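## 4. The Open-Day Session

### 4.1 Setting and task

The system described in Section 3 was shown to visitors at the Wirham site during the open day of May 7, 2025. The event gave us a chance to run the sorting task outside the laboratory schedule, with people talking and walking nearby and with produce that had been bought that morning. None of the items had been used in training or tuning.

The task was adapted from the Badgate protocol. Mixed produce is set out in baskets and slatted crates on the floor, and the robot must pick a named item from its container and move it to an assigned crate. Visitors chose the item from a printed list. The operator, Rachid Nasr, entered the choice and started the episode. He was allowed to stop the arms at any time but not to correct a grasp once the hand had closed.

We kept the containers at floor level for two reasons. First, the low layout forces the head camera to look down past the robot's own legs, so part of the work area is always hidden by the body. Second, the containers differ in shape and wall height, and a hand coming in from the side can strike a rim before it reaches the item. Both conditions were rare in the tabletop trials of Section 3.

### 4.2 Items and grasp selection

Items were placed in the containers by hand, with no attempt to separate them. Large and small pieces could share a basket, and some pieces partly covered others. The planner ranks candidate grasps by clearance from neighboring surfaces, then by expected contact area. For long leafy heads it favors the base, where the tissue is firmer and the shape changes less under load. Loose outer leaves are masked out of the contact estimate but kept in the collision model.
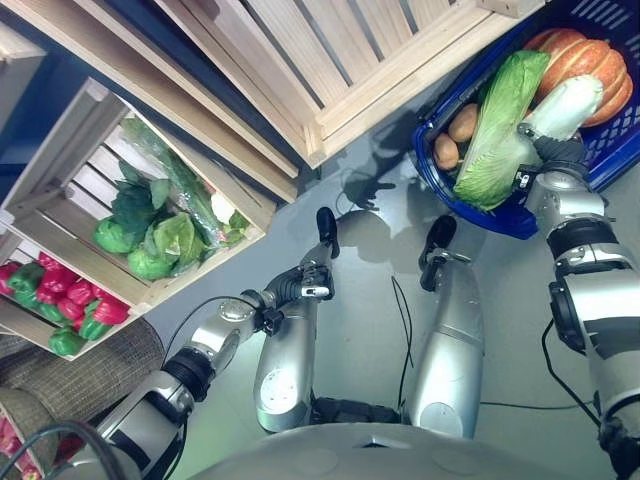
**Figure 6.** Head-camera view during the open-day session. The right hand grips a napa cabbage by its base and lifts it from the blue basket; the left hand holds nothing.

The basket condition in Figure 6 is harder than the crate condition in one respect. The perforated wall gives a broken depth return, and the early version of the segmenter tended to merge the rim with any pale item resting near it. The version used at Wirham fits a closed curve to the rim before items are segmented. This adds 374 ms to the first planning cycle and nothing to later cycles, provided the basket has not moved.

### 4.3 Procedure

The session was divided into 8 blocks. Containers were refilled and rearranged between blocks, and the hand-eye calibration was checked against a fixed marker. Each episode had a limit of 600 s, counted from the operator's command to the release of the item. An episode that reached the limit was logged as a timeout and was not repeated.

Arm speed was held at the lower of the two settings defined in Section 3.2. Visitors stood behind a floor line outside the reach of both arms. Questions were answered between blocks, so that conversation with the operator did not affect the timing of a command.

### 4.4 Observations

Two behaviors seen at the open day had not appeared in the laboratory. In several episodes the planner rejected a reachable item for the reason that the arm's own shadow had been read as a change in floor height. The depth filter was tightened after the second block, and the rejection did not recur. The other behavior was slower to diagnose: when a heavy item shared a container with the target, lifting the target shifted the heavy item, and the stored container model became stale. We now discard the model after every lift from a shared container.

Visitors most often asked for the leafy items, which skews the record toward the grasp type discussed in Section 4.2. For this reason we do not pool the open-day episodes with the Kettani trials reported in Section 5, where the order of items was fixed in advance.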